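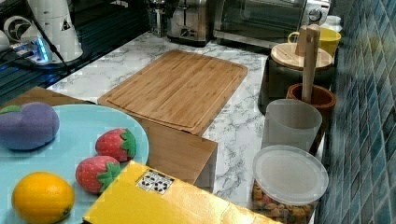 The Lesine is a hand-guided teaching kit for small robot arms, sold by Noltlow as a pair of lightweight leader handles, a foot switch and a recording program. You move the handles, the arm follows, and the program stores what both did. I have had it since June and have used it for kitchen tasks almost exclusively, mainly sorting and moving toy food. Soft toy fruit and smooth toy fruit ask for different grips, and a round plate holding a purple fabric-like fruit next to two strawberries and a dimpled citrus is enough to show up most faults in a teaching handle. A marble-patterned worktop with a toaster, a cutting board and a utensil holder on it adds the other half of the problem, namely getting the hand in and out without touching anything else.

## Setting up

Fitting the handles took one evening. The clamps are good and the cables are long enough. The calibration routine is less good. It asks for each joint to be held at its end stop in turn, and if you let go too early it carries on without complaint and stores the wrong zero. I did this twice. Ákos Antal, who shares the bench with me, did it once and spent a morning looking for a mechanical fault.

The printed manual covers version 5 of the program. The kit ships with a later one, and two of the menus have moved.

## Recording

Each demonstration starts and ends with the foot switch. The switch has a firm click and has not missed a press. After each take the program offers Keep or Discard, with Discard selected by default, so a second accidental tap of the foot throws the take away. There is a setting to reverse this, under Storage for some reason.

Grip feedback is the main selling point, and it is adequate. With the smooth fruit you feel a clear stop when the fingers close. With the soft one you feel almost nothing until it is well squeezed, and my early demonstrations all show far too much force. Liên Châu suggested lowering the spring setting on the trigger from 17 to 11, and the results were better at once. The slower trigger is tiring after an hour.

Long reaches are the weak point. The handles are a shorter copy of the arm, so a small movement of the wrist near full stretch becomes a large one at the far end. Putting a strawberry down on a cutting board is easy when the board is close and squared up to you. With the board at an angle and a container standing nearby, I had to slow down a great deal to keep the elbow clear.

## Remote mode

The same handles can be used from another room over the local network, with a camera view on a screen. Delay was acceptable on a cable and poor on wireless. Depth is hard to judge from one camera — this is true of every such kit I have tried — and Tùng Khổng and I both tended to close the fingers short of the fruit. A second view from the side cured most of it. The program accepts a second camera but will not remember where you put its window.

## Data and playback

I have kept 223 demonstrations so far. Files are a sensible size and open in ordinary tools. Joint positions, trigger position and video share one clock, and I have found no drift between them. Playback on the arm is faithful, including any hesitation, so it pays to discard slow takes early. There is no way to trim the start or end of a take inside the program. Davina Buchanan wrote a short script for this, and the support desk at Noltlow now sends a similar one on request.

## Compared with the Lendden

The Lendden handles are heavier, have no force feedback and cost less. Their calibration cannot be got wrong. For moving rigid objects over short distances I would still pick them. For anything soft the Lesine is ahead, once the trigger has been adjusted.

## Faults so far

- Left handle: slight play in the wrist joint after six weeks, cured by tightening one screw.
- Foot switch: rubber feet came off, glued back on.
- Program: froze one Friday while saving, one take lost.

Four stars. I would buy it again at this price, with the trigger spring turned down and the Discard setting changed before the first take.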